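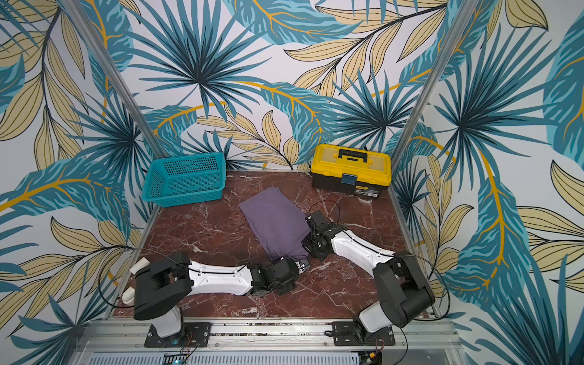

Reading time: 10 min

Folding for the Basket
Project report, Home and Interior Studies, Climuscombe College
Submitted 5/14/19

What I wanted to find out

My last project was about chairs, and I liked it fine, but I have been waiting all year to do one about putting things away. I love this subject! Everybody has a pile of cloths somewhere. In my apartment in Stinbridge they live in a drawer that won't close, and every time I pull one out the others come with it. So when we were told to pick a household task and study it closely, I picked the smallest one I could think of: folding a single cloth and getting it into a basket.

I had two questions. Does the way you fold a cloth change how easy it is to put away? And does it matter what the corner around you looks like while you do it? The second one sounds like decoration, and I suppose it is, but our module is half about surfaces and pattern and I didn't want to leave that half out.

The setup

I kept the list of things short. One purple cloth, one teal basket with a grid of small holes in its sides, and a toolbox with a yellow lid and a black body. The floor is a reddish-brown marble pattern with pale veins, and the three walls have a tropical leaf print on them, big fan palms in teal and dark blue with long pale leaves in between.

The basket goes at the back, left of the toolbox, and the toolbox at the back right. I settled on those two places in February, when I was still drawing the layout on graph paper, and I never found a reason to swap them. The open floor between them is where the cloth goes. I marked the basket's spot on my drawing but I didn't fuss about getting it perfectly square to the wall, and at home I never do either.

People asked why I had a toolbox in a project about cloths. I wanted something in the corner that was not soft and was not going anywhere. Most utility closets I know have exactly this mix: cleaning cloths, a basket or bin, and a box of tools that has been there longer than anyone can remember. If I had studied the cloth all alone on a clean floor, I would have learned less about real closets. It also gives you an edge to keep clear of, and that changed how I laid the cloth down.

Choosing the folds

I started with a list of 10 folds taken from library books, my own family and a very good leaflet from Modska, the secondhand housewares store near campus. Most of them came off the list quickly. Some were meant for napkins and fell open as soon as you moved them. One was so pretty (it had a sort of pocket in the front) that I kept it in for a week longer than I should have, and it was useless in a basket. I ended up with 3.

The flat rectangle. Fold in half, fold in half again, smooth it down and lay it flat. It's what most people do without thinking, me included.

The long strip. Fold lengthwise until you have a band, then leave it long. You can carry it over your arm or roll it up later.

The soft bundle. Begin with either of the others, then roll or bunch it loosely and set it in the basket without pressing it down.

What happened with each one

The flat rectangle was the nicest to look at on the floor. With the layers lined up it makes such a calm shape against all that marble veining. Getting it off the floor was harder than I expected. If you lift by one end, the bottom layers hang back and the whole thing starts to slide open, so you need to support it in two places. Once it was in the basket it behaved well, but it took up more of the bottom than I wanted, and a second cloth would have had to go on top.

The long strip was my surprise favorite for working on. You can see what you're doing the whole way along it, and a rumpled edge is easy to tug straight before you move on to the next bit. I laid mine on the diagonal because it gave me more room to reach both ends, and after that I did it every time. I also found that small creases in the middle of a strip didn't bother me nearly as much as the same creases in a square would have. Left as a strip, though, it doesn't want to go in a basket at all. The ends flop over the rim.

The soft bundle answered that problem. It looks untidy beside the other two, and I marked it down in my first draft for exactly that reason.

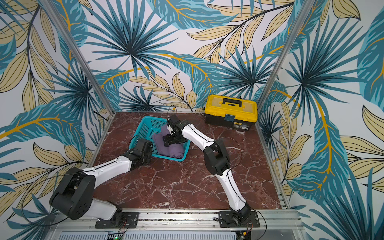
I have changed my mind about it since. A bundle keeps to one side and leaves the rest of the basket free, and you can pull it out with one hand without disturbing anything next to it. In my drawer at home that would have saved me a lot of bad language. It can sit a little higher than the rim and I don't think that matters, as long as nothing has to stack on top. If you have a lid or a low shelf, use the flat rectangle and press the air out.

A few notes on the leaf print

I wrote nearly 800 words on the wallpaper for my pattern journal, so I'll try to hold back here. Coming into this I was sure that a print that large would be tiring to work in front of. The leaves are huge, they run right across the corners, and there is no plain wall anywhere to rest your eyes on. I had a paragraph ready about how storage areas should be painted one quiet color.

I cut that paragraph. What I had missed was the floor. The cloth spends most of its time lying on the marble pattern, and dusty purple against reddish brown is easy to pick out. The leaves stay up behind everything like a hedge. The basket was the one thing that bothered me a bit, because teal turns up all over the fan palms too, and in my color notes I put the two in the same family. If I were buying again I'd go for a basket in the mustard yellow from the print, or a plain white one. The toolbox lid gave me no trouble at all. Yellow is wonderful for that.

I showed my color notes at the pattern critique in Room 641 of the Henríquez Building and the comments were split. Half the group wanted the walls calmer. The other half wanted the wallpaper for their own bedrooms, and I'm firmly with them.

Things I would do differently

I should have used more than one cloth. A basket with one cloth in it is a luxury, and the bundle may lose its advantage once there are five or six fighting for space. I'd also like to try different fabrics, maybe a stiff linen and something slippery, and find out whether the long strip is still as pleasant to work on.

My written instructions were too long as well. The first version of the strip fold ran to a page and a half, with a sketch for every crease, and the classmate who tried it gave up at the second sketch and folded the cloth her own way. The version at the end of this report is much shorter.
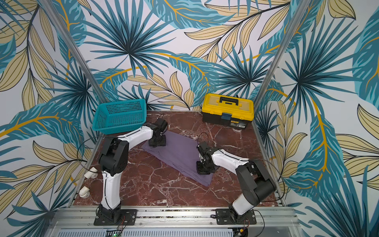 Instructions for the strip and bundle

1. Clear the floor between the basket and whatever stands next to it.
2. Lay the cloth out on the diagonal and smooth it from the middle.
3. Fold it lengthwise into a band. Keep going until it is narrower than the basket.
4. Straighten the edges one end at a time.
5. Roll or gather it loosely, starting from the end farthest from the basket.
6. Lift it with support underneath and set it down at one side of the basket.
7. Leave it alone. Pushing on it only makes it spring open again.

Materials and reading

Pattern journal, spring term, pages on large leaf prints and marble patterns. Folding leaflet, Modska, free at the counter. Layout drawings on graph paper, kept in my folder in the Climuscombe studio and available to anybody who wants to borrow them.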